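Leave the Crumbs Till Last

Last updated in March

I have strong feelings about floors. I know how that sounds. But I've been living with the same plank floor for a while now, one of those with brown and gray and dark walnut all mixed up together, and I've come around to the view that most of us clean rooms in the wrong order and buy far too much stuff to do it with.

My sister-in-law, Jeanie Cairns, is a floor-first person. She walks into a room that needs doing and the vacuum is already humming before she has her coat off. Then she clears the table, and down come the crumbs. Then she wipes the shelf, and down comes the dust. Then she looks at the floor like it has insulted her and gets the vacuum out again. I love Jeanie. I have watched her vacuum the same patch three times before lunch!

I'm a top-down person. Walls first (yes, walls, anything hanging on them has a ledge, and every ledge has a fur coat), then tabletops, then table legs, and the floor dead last. My grandmother did it that way on Halliday Street with a rag and a bucket, and her place was spotless. The hard part is leaving the mess alone while you work. You see a little scatter of white bits over by a pipe, plaster or paint or who knows what, and everything in you wants to go get it right now. Don't! It isn't going anywhere. It'll have company in 15 minutes and you can sweep up the whole party at once.

Which brings me to pipes. Whoever runs a big pipe down into a room should have to come back once a month and clean around the bottom of it. You can't get a vacuum head in there properly, a broom just shoves everything around the back, and a mop turns dust into a sort of gray paste. I've tried the crevice tool, a paintbrush, and (low point) a drinking straw. The paintbrush wins by a mile. Two inches wide, cheap bristles, flick everything toward you and then sweep.

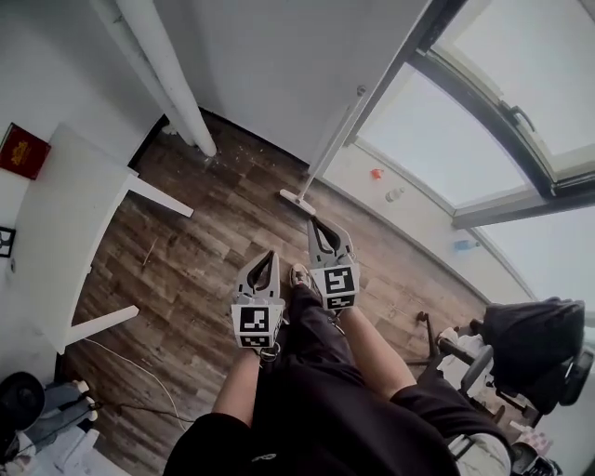
And then there are cables. I'd put a loose white cable on the floor right up there with pipes as an enemy of a good sweep. You can't sweep over it, it drags crumbs along with it when you pull it, and if you leave it where it is you get a perfect little drift of dust down one side, like snow on a fence. Fiona MacAulay clips hers along the backs of her table legs, and I was snooty about it for a year before I copied her. It took me less time than making coffee. If you have a white table against a white wall you can hide nearly anything back there.

I should say something about the planks themselves, seeing as I get into this argument a lot. People tell me they bought a mixed-tone floor with knots and grain all over it so it wouldn't show dirt. Well, sure. It hides brown dirt beautifully. It hides a raisin so well you'll only find it with your bare foot. But anything pale jumps right out at you, flour, lint, bits of ceiling, and in afternoon light you'd swear it had snowed. My advice is to get down low and look across the boards toward the window. You'll be horrified, and you'll know where to aim.

Planks laid on a diagonal are their own adventure. I like how they look, I really do, but your broom wants to go with the room and the seams want to go somewhere else. Go with the seams. I fought this for ages and all I did was pack the joints full of grit.

As for gear, I got talked into a Plolden sweeper at a home show and it lasted about as long as the free tote bag. Ewan MacKinnon swears by his Grerna mop, and he's welcome to it, but he also owns four different sprays and his kitchen floor is sticky. I've got one soft broom, one dustpan with a rubber lip, the famous paintbrush, and a damp cloth wrung out until it's hardly damp at all. Plain water. That's the whole closet.

I wrote a shorter version of this for the neighborhood newsletter and got a letter back from Beathag Strachan, who says I'm wrong about shoes. She wants them off at the door and she wants me to say so. I won't! I clean in sneakers. I'm not kneeling on knots in my socks and I'm not stepping on that raisin. She's promised a reply for the next issue, and I hear it runs to two pages.

863 shares | 107 comments

Contact | Copyright Livholm Letters | Back to top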